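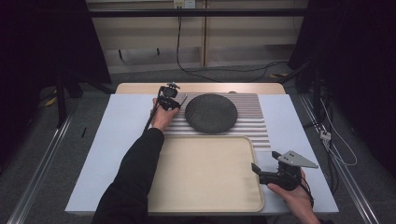
About the Clorkenside School of Table Service and Housekeeping

The Clorkenside School of Table Service and Housekeeping provides instruction in the care, handling and arrangement of household and dining articles. The School prepares students for employment in hotels, residential homes, hospitals and private households, and offers shorter courses to members of the public who wish to manage their own kitchens and dining rooms with greater order.

Our History

The School was founded by Gemechu Wako, who had managed dining rooms for many years before he began to teach. The first classes were held in two rented rooms above a linen supplier on Prerulthorpe Street. Enrollment in the first year stood at 22 students, all of them already employed in the trade and attending in the evening. The curriculum at that time consisted of a single course, Laying and Clearing, which is still offered and remains a requirement for every certificate the School awards.

The School moved to its present building on Grilport Avenue when the Prerulthorpe Street rooms could no longer hold the classes. The building had been a furniture showroom, and the large front windows were kept. The former display floor was divided into three teaching rooms, a storeroom and a wash-up area with four deep sinks. The upper floor houses the library, the administrative office and a small dining room in which advanced students serve a luncheon once each term.

Mr. Wako retired as Director and now serves as Chair of the Board. He was succeeded by Fouad Sabbagh, who joined the School as an instructor in storage and stock care and later wrote the present course handbook.

Our Purpose

The School holds that the everyday articles of a household deserve the same attention as its silver and fine china. Trays, boards, mats and stands are handled many times a day, are stacked and unstacked in a hurry, and are often the first things to be scratched, warped or lost. A student who learns to place a tray squarely on a table, to lift it level and to return it to its proper shelf has acquired habits that apply to every other task in service.

Instruction is accordingly practical. Lectures are short and are given at the table. Each student works with a basic set of articles before any food or drink is introduced, and continues to do so until the instructor is satisfied that the work is quiet, steady and unhurried.

Courses of Instruction

Laying and Clearing. The foundation course. Students learn the order in which a table is set and cleared, the placing of protective mats beneath other articles, and the carrying of trays, both empty and loaded. The course concludes with a practical assessment.

Surfaces and Their Care. This course treats tabletops, boards and trays of wood, metal, plastic and stone. Students learn which surfaces may be wiped with a damp cloth, which must be dried at once, and which should be oiled. Ribbed and ridged mats receive a full session of their own, as crumbs settle between the ridges and a flat cloth will pass over them. The School teaches the use of a soft brush, drawn along the ridges and never across them.

Storage and Stacking. Taught for many years by Mr. Sabbagh, this course covers the arrangement of cupboards and shelves. Wooden boards are stored on edge with space between them. Trays of one size are nested together, with a disk or square of soft material between any two that might mark each other. Round items are kept apart from rectangular ones. Students prepare a written plan for one cupboard in their own home or place of work and carry it out during the term.

Household Management. A longer course for those who supervise others. It includes inventory, the purchase of replacement articles, the training of new staff and the keeping of a breakage book.

The Public Program. Short classes are held in April for residents of the district. No previous experience is expected, and aprons are provided.

Facilities

The three teaching rooms are furnished alike, so that a class may be moved from one to another without loss of time. Tables are set at standing height. Students who prefer or need to work seated may request a lower table when they register.

The storeroom holds 188 trays in eleven sizes, together with the School's boards, mats, stands and covers. Every shelf is labeled, and articles are signed out at the beginning of a session and signed in at its close. Students take turns in charge of the storeroom, and this duty is counted toward the certificate -- it is regarded by the faculty as one of the more useful parts of the program.

The Niskanen Library, named for the family whose gift of books established it, contains works on domestic economy, hotel practice and the history of tableware. Books may be borrowed for two weeks. The older trade catalogs do not circulate but may be read at the tables provided.

Admission

Applicants to the certificate program must be at least seventeen years of age. No examination is required. Each applicant attends an interview and spends one hour in a working class, after which the instructor and the applicant each complete a short form.

Enrollment in the certificate program is limited to 55 students in any term. Those who cannot be offered a place may ask to have their names carried forward to the following term. Fees are payable in two installments. A limited number of reduced-fee places is available, and application for these is made to the Director in writing.

Governance

The School is governed by a Board of seven members, who are appointed for terms of 3 years and may be reappointed once. The Board meets quarterly. Its annual report, including a statement of accounts, may be consulted at the administrative office during regular hours.

Visiting the School

Visitors are welcome by appointment. The entrance is on Grilport Avenue, and a ramp is located at the side door. Visitors who wish to observe a class are asked to arrive ten minutes before it begins and to leave coats and bags in the front hall -- the aisles between the tables are narrow and must be kept clear.

Inquiries concerning courses should be addressed to the Registrar. Inquiries concerning donations of household articles should be made before any items are sent, as storage space is limited and the School is at present unable to accept glassware.

This page was last revised on 19 February 2003.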